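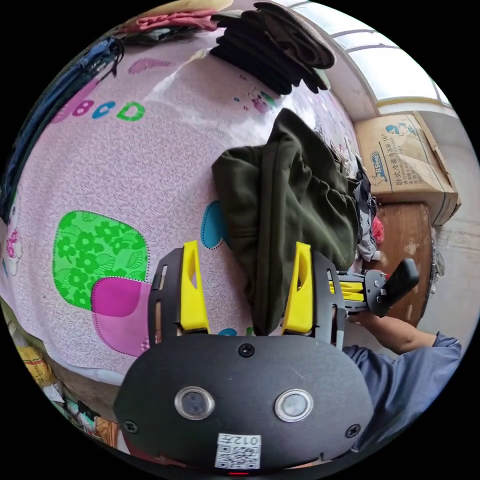 # Tanum Bedroom Laundry Set

Tanum is a set of recordings of people sorting and folding clothes on beds, made with hand-held grippers. It was put together to train the folding policy in the Altemby project and is shared inside the group for other work on cloth. This card covers release 2, dated 2018-02-26.

## What's in it

- 1000 episodes, each one garment from first grasp to release
- 76 bedrooms, all in homes that people live in
- Colour video from the camera on each gripper
- Finger opening for each gripper, logged with the video
- A short text label per episode, such as `fold fleece` or `move to stack`

Garments include fleeces, trousers, shirts, socks and children's clothes. Bedding stays as it was when the operator arrived. Many of the sheets have large printed shapes, letters or cartoon figures, and we kept these in on purpose. The first release was mostly plain grey and white sheets, and the policy trained on it would reach for printed patches as if they were cloth lying on top.

## How it was collected

Operators work with a gripper in each hand. The finger pads are yellow so that the opening can be checked by colour when the log drops out. Each gripper carries a printed label with its number and side. The label is the key for calibration, so a left unit must not be swapped for a right one partway through a session.

1. Start both recorders and wait for the sync tone.
2. Hold the fingers open over the bed for a count of three.
3. Pick up the garment, fold it or move it, and let go.
4. Lift both grippers clear before ending the episode.

Sessions run to 24 episodes at most. After that, wrists get tired and the motions slow down.

## Folder layout

```
tanum/
 home_01/
 session_a/
 left.mp4
 right.mp4
 opening.csv
 labels.txt
 calib/
 splits/
```

The files in `splits/` divide the set by home. Please don't reshuffle by episode, as the same bed would then turn up in both training and test.

## Known problems

- Glare from windows and ceiling lights washes out parts of some beds.
- Dark garments piled together are hard to tell apart. Labels for these are less reliable.
- The other gripper and the operator's arm are often in view. Mask them if your model doesn't expect them.
- Sessions recorded in August used an older finger bracket. Their opening values need the offset in `calib/old_bracket.csv`.
- Every operator is right-handed.

## Privacy

Faces, letters and family photos are blurred. Household goods and packaging are left as recorded. If you find something that should have been blurred, add the episode path to `REMOVALS.md` and stop using it.

## Related sets

Sorrentino has kitchen towels and aprons in the same file format. Skenau uses the same grippers for shoes and bags, but its clock runs from the right unit, so convert the timestamps before mixing it with Tanum.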